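3.2 Preparación de la superficie y disposición de los materiales

La mesa de trabajo se limpió antes de cada serie, en seco primero y despues con paño húmedo. Superficie clara, lisa, sin mantel ni alfombrilla. Se descartó el tablero oscuro del piloto de julio: demasiado contraste con el papel, y los participantes tendían a alinear todo con la veta. Sin cambios de mesa entre sesiones. Las motas y marcas pequeñas que no salían con el paño se dejaron tal cual.

Dos elementos fijos en la condición A: la hoja con la diana y la bandeja azul (Figura 2). La hoja se coloca sin cinta, a mano, y no se corrige el ángulo salvo que se salga de la mesa. Trazo azul claro, fino, para que la diana oriente sin llamar la atención (véase Fekete, anexo B, sobre grosor de línea).
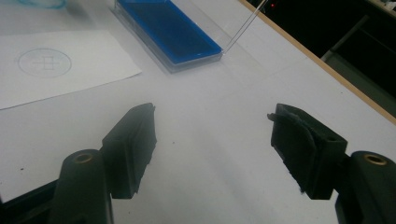
Figura 2. Mesa en la condición A: hoja con diana circular y recipiente de plástico transparente con contenido azul.

El orden importa. Primero la hoja, luego el recipiente, siempre por el lado largo de la mesa. En las series del grupo Plendham se hizo al revés durante 14 sesiones; se conservan en el análisis pero van marcadas aparte (Tabla 4). Diferencias pequeñas en tiempo de colocación, ninguna en los errores de posicion.

En total, 200 colocaciones válidas, repartidas entre 8 participantes. Pausa de 20 segundos entre una y otra. L. Szűcs anotó las incidencias en papel y L. Fekete las pasó a la hoja de cálculo el mismo día. Pendiente de revisar: los criterios para dar por válida una colocación cuando la hoja se desplaza al apoyar el recipiente, ver sección 5.1.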